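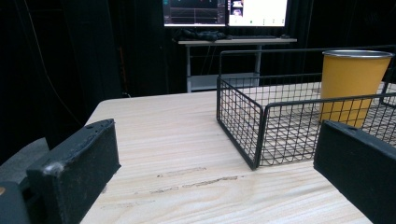
밝은색 나무 탁자 위의 검은 철망 바구니와 노란 컵.

식탁 하나를 오래 쓰는 집

글 테그웬 러독

웨일스 서부의 가구 수리공 카라도그 이반스는 식탁을 받으면 먼저 뒤집는다. 상판의 얼룩이나 긁힌 자국은 나중 일이다. 그가 보는 것은 다리와 틀이 만나는 자리, 나사 구멍의 상태, 그리고 예전에 누가 손을 댄 흔적이다.

"위쪽은 주인이 매일 보는 면이라 할 말이 많습니다. 아래쪽 얘기를 하는 손님은 드물어요. 고장은 대개 아래에서 납니다."

그의 작업장 이름은 성을 그대로 딴 '이반스'다. 아버지가 농기구 자루를 깎던 헛간을 물려받아 고쳤고, 지난해에는 식탁과 의자를 합쳐 156점을 수리했다. 절반 이상이 식탁이었다. 오래된 참나무 식탁도 있지만 요즘은 산 지 십 년이 안 된 물건이 더 많이 들어온다.

수리 의뢰가 늘어난 데에는 사정이 있다. 이 지역에서는 11월부터 대형 폐기물 수거가 유료로 바뀌었다. 식탁 하나를 버리려면 예약을 하고 돈을 내야 한다. 버리는 값과 고치는 값의 차이가 줄자 일단 물어보기라도 하겠다는 사람이 생겼다. 전화로 견적을 묻는 손님 가운데 상당수는 간단한 조임만으로 문제가 끝난다고 이반스는 말한다. 그런 경우에는 집에서 하는 방법을 알려 주고 전화를 끊는다.

마레드 에이논의 식탁은 전화로 끝나지 않은 경우다. 그는 결혼하면서 '베르크뷔' 매장에서 조립식 식탁을 샀다. 세 번 이사했고, 그때마다 다리를 뺐다가 다시 끼웠다. 세 번째 집에서는 네 다리 중 하나가 아무리 조여도 헛돌았다. 한동안 접은 종이를 다리 밑에 괴고 살았다.

"밥을 먹다가 누가 팔꿈치를 올리면 국물이 넘쳤어요. 아이가 숙제를 할 때마다 흔들린다고 짜증을 냈고요. 새로 살까 하고 가격을 봤는데, 같은 크기가 224파운드였습니다."

이반스는 망가진 나사 구멍을 조금 넓게 뚫고 단단한 나무 심을 박아 접착한 뒤, 하루를 두었다가 새 구멍을 냈다. 틀 안쪽 모서리에는 삼각형 보강재를 댔다. 작업 시간 자체는 길지 않았고 대부분은 접착제가 굳기를 기다리는 시간이었다. 에이논이 낸 돈은 새 식탁 값의 3분의 1에 못 미쳤다.

상판은 손대지 않았다. 뜨거운 냄비를 올려 생긴 둥근 자국과 볼펜 자국이 남아 있다. 갈아내면 없어지지만 에이논은 그럴 필요를 느끼지 못했다고 한다.

상판을 다시 칠할지 말지는 수리공들 사이에서도 의견이 갈린다. 이웃 마을에서 마감 작업만 전문으로 하는 이드리스 다비스는 오일 마감을 권하는 쪽이다. 오일은 긁히거나 물이 배어도 그 부분만 사포질하고 덧바르면 된다. 대신 일 년에 한두 번은 발라 줘야 하고, 바른 뒤에는 충분히 말려야 한다. 오일이 밴 헝겊을 뭉쳐 두면 저절로 불이 붙을 수 있으므로 펼쳐서 말린 다음 버려야 한다. 다비스는 이 말을 손님마다 두 번씩 한다.

바니시 마감은 손이 덜 간다. 물과 기름에 강하고 평소에는 젖은 행주로 닦으면 된다. 문제는 막이 한번 벗겨졌을 때다. 벗겨진 자리로 물이 들어가면 주변이 들뜨고, 부분만 고치면 경계가 남는다. 결국 상판 전체를 벗겨야 하는 일이 많다. 어린아이가 있는 집에는 바니시, 스스로 관리할 생각이 있는 집에는 오일이라는 것이 다비스의 대답이다.

무늬목을 붙인 상판은 이야기가 다르다. 표면의 나무가 매우 얇아서 사포질을 조금만 세게 해도 속이 드러난다. 원목인지 무늬목인지는 상판 끝의 마구리를 보면 짐작할 수 있다. 윗면의 결이 마구리까지 자연스럽게 이어지면 원목일 가능성이 높다. 끝을 띠로 감싸 놓아 구분이 어려우면 뒤집어서 밑면의 결과 비교한다. 그래도 모르겠으면 갈지 않는 편이 안전하다.

부품을 구하는 일은 점점 까다로워진다. 이반스가 가장 자주 찾는 것은 다리를 고정하는 금속판과 볼트인데, 제조사마다 규격이 조금씩 다르다. 철물 도매상 '골소프'가 단종된 규격을 꽤 갖추고 있어 그곳에 주문하는 일이 많다. 확장형 식탁의 레일은 사정이 더 나쁘다. '포르네티'의 오래된 확장형 모델은 레일 한 쌍을 구하는 데 거의 2개월이 걸렸다. 손님은 그동안 마당용 접이식 탁자에서 밥을 먹었다.

고치지 않는 것이 나은 식탁도 있다. 파티클보드 틀이 물을 먹어 부풀면 나사가 물릴 데가 없다. 이반스는 이런 물건이 오면 상판과 금속 부품만 살려 작업대로 바꾸는 방법을 제안하고, 그것도 원하지 않으면 돌려보낸다. 수리비를 받고도 일 년을 못 버틸 일은 맡지 않는다.

교사로 일하다 은퇴한 리디언 란데그는 세 해 전 어머니의 식탁을 맡겼다. 여섯 명이 앉던 식탁이었는데 지금 집의 부엌에는 너무 컸다. 이반스는 상판을 잘라 길이를 줄이고 틀을 다시 짰다. 가족 중에는 자르는 것을 반대한 사람도 있었다. 란데그는 창고에 그대로 두느니 매일 쓰는 편을 택했다고 말했다. 잘라 낸 판으로는 낮은 선반을 만들어 현관에 두었다.

집에서 할 수 있는 관리는 많지 않다. 계절이 바뀔 때 다리 볼트를 한 번씩 조이되 힘을 과하게 주지 않는다. 난방기 바로 옆은 피한다. 옮길 때는 끌지 말고 두 사람이 틀을 잡고 든다. 상판만 잡고 들면 상판을 고정한 나사가 뽑힐 수 있다. 물을 쏟았을 때는 바로 닦고, 이음매에 스민 물은 마른 수건을 눌러 빼낸다.

이사를 앞두고 다리를 분리한다면 볼트와 와셔를 봉투에 담아 틀 안쪽에 테이프로 붙여 둔다. 다리마다 원래 자리를 연필로 표시해 두면 다시 끼울 때 높이가 어긋나지 않는다. 에이논의 식탁 밑면에도 이제 1부터 4까지 숫자가 적혀 있다.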